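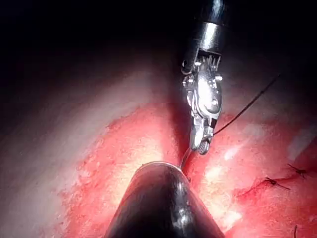 Zuweira Asante has managed thread storage and supply at the Ullutberg district hospital for five years, and before that she worked in a textile mill in Brenura. The two jobs overlap more than people expect, she says.

"A suture is a fiber with a needle on it. It takes up water, it creeps under load, and it keeps the shape of the packet it came in. We had the same complaints at the mill, only with bigger spools."

Packet memory is the complaint she hears most. A monofilament that has been wound tightly for months comes out in loops, and the loops make knots harder to seat. Braided thread lies flatter but drags more. Asante keeps the two types in separate cabinets, with relative humidity held under 60 percent, and logs both cabinets at the start of each shift.

Absorbable thread gets the most attention. "It is designed to break down in moisture. Once the foil is open, the clock is running. An opened packet goes in the bin at the end of the case, used or unused."

Her stock list used to run to 80 lines. She cut it to 60 in June, after going through the request slips with a colleague named Ametepe. Most of the lines removed were duplicates that differed only in needle length. Two surgeons objected, and four lines went back in.

The paper system, which staff call the Bulter after the clerk who drew it up, is still in use. Each box has a card, and the card moves to a hook when the box is opened. Asante has been offered software and has turned it down - for now.

"The card tells me the box is open. I can read it from the door."

She is next due to review expiry dates on 12/2/20, starting with the gut.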